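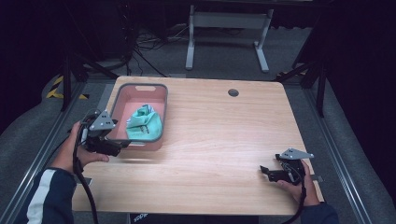

# Collecte de démonstrations, atelier de Skolovville

Projet Tomside, tâche « panier et linge ». Les gestes sont enregistrés avec deux pinces tenues à la main, puis découpés en épisodes pour l'apprentissage. La série compte 295 épisodes, dont 17 écartés à la relecture.

**Poste de table.** Pince gauche au bord du panier, pince droite basse au-dessus du plateau. Le tissu vert menthe est en tas dans le panier.

**Consignes.** Le tissu est remis en tas entre deux épisodes, sans le plier. Le panier change de place tous les 4 essais. On garde les hésitations, on coupe les arrêts complets.

**Relecture.** Lamduan Chaiyaporn annote le début et la fin de chaque geste. Torbjørn Strömberg vérifie la synchronisation des 2 pinces.

Prochaine série en juin, avec des serviettes plus grandes. Page mise à jour le 2019-11-16.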